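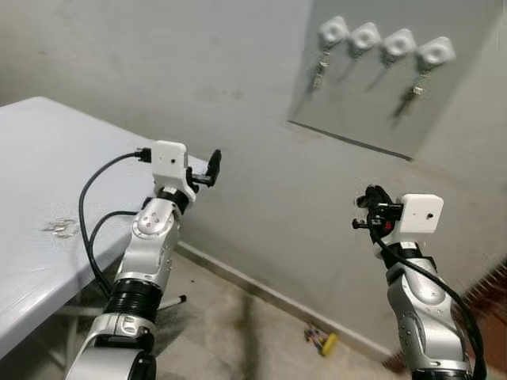
The reading room program in Jerkevville has reached the end of its second quarter of funding, and this report covers what was done, what was spent and what is still open. Most of the work in this period went into the building and the lending collection. The main room is usable and the children's sessions moved into it at the start of September. The small room has a tiled floor and gray walls. The gray is slightly mottled and we have left it as it is for now, as the paint money was moved to shelving with your agreement in the last call. We would still like to paint before the winter sessions if the shelving comes in under the quote.

Collection

The Garrido donation has been sorted. Anel Engelbrecht went through all 13 boxes and pulled the titles that were damaged or badly out of date. Picture books and early readers went straight to the shelves. The adult nonfiction is slower going, and two boxes of it still need labels. We were short on large-print books when we applied and we are still short. Refilwe Shabalala has written to two library systems about discards and has had one reply, which was a polite no.

The lending software (Drinon) is installed on the front desk computer. Borrower records from the old card file have been typed in as far as the letter M. There were more duplicate cards than we planned for - families who moved and signed up again under a new address - and these have to be checked by phone.

Sessions

The after-school reading group runs on three afternoons a week. Thabiso Joubert leads two of them and Nomvula Engelbrecht leads the third. Attendance was weak for the first couple of weeks of school and picked up after the notice went home with the class newsletters. The adult literacy class has four regular learners, all referred by the clinic. One has asked for help with a written driving test, so part of each class now goes to that.

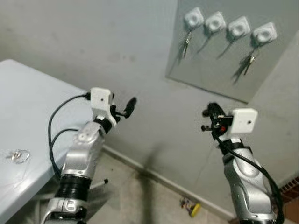 The evening class has not started. We had a tutor lined up who took a full-time job elsewhere, and the replacement can't begin until her current contract ends. We would like to carry the tutor fee for this class into the next quarter and ask for your approval in writing.

Spending

Shelving is the largest item. Flikora delivered the first order complete, but the second was short 3 end panels and we are holding back the final payment until they arrive. Printing went over budget because the borrower cards had to be done again with the correct phone number. The overrun was covered from the travel line, which was barely used. Receipts are in the attached folder, sorted by budget line.

Next quarter

Finish the borrower records, label the remaining nonfiction, start the evening class and settle the Flikora invoice. Refilwe will also draft the survey for parents that you asked for and send it to you before it goes out.

Sipho Rampersad
Program coordinator
25/09/2025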